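My aunt left me the repair shop in November, along with 700 euros of somebody else's debt and a cherry tree that has never needed watering. Jääskeläinen, the sign says, though she'd dropped that name long before I was born. I'd planned to sell up inside a week. I'm hopeless with wires!

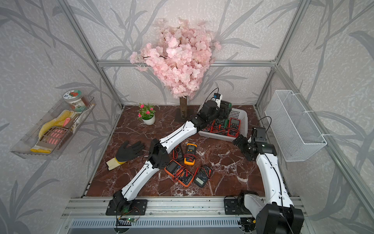
Aunt Stania couldn't bear a workshop that looked like a workshop. Her whole theory was that people hand over their broken radios more happily if there's something pretty to look at while they do it, so she papered the walls with grey leaves and put the blossom at the back, with a little pink-flowered plant to keep it company. Even the black glove lying there with its fingers spread looked, to me, as if it was waving. I waved back (I'd had no breakfast).

Then Teemu Koskela rang from Masto, wanting his meters. What meters? "The ones she was minding," he said, as if I ought to know. "One's yellow. She'll have wrapped the leads round it, she always did."

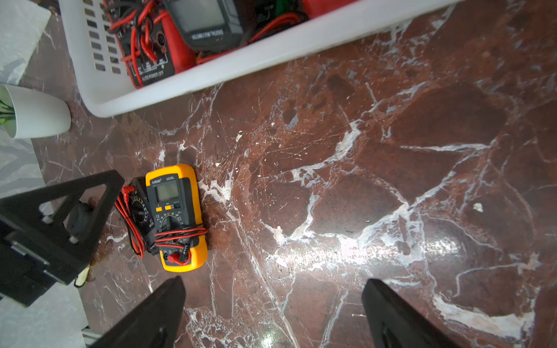

## What Teemu wanted

He came on the afternoon bus with a cake tin under his arm and wouldn't take his coat off. He'd met my aunt in Prundach, he told me, back when they both mended lifts, and she'd once made him walk home in the rain over a blown fuse.

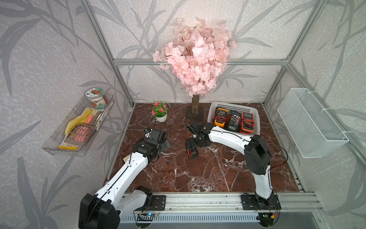
I asked whether he'd been in love with her, which was rude of me, but he'd already cut the cake. He looked at the blossom for ages, all that pale pink up against the wall, and said she'd promised him a real one. Then he asked what I'd take for the lot, meters, tree and all. I said 100, and then I said no, sorry, not the tree.

"Good," he said, and passed me a slice. "Put mine in the basket, then, and I'll fetch them when I've got a bigger bag."

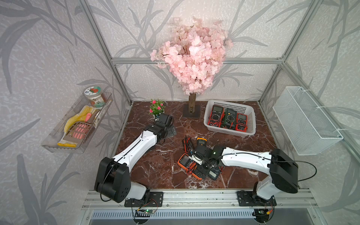

## Spring, more or less

He hasn't brought the bag yet. He brings cake, and shows me which end of a probe is which, and I've stopped ringing the estate agent.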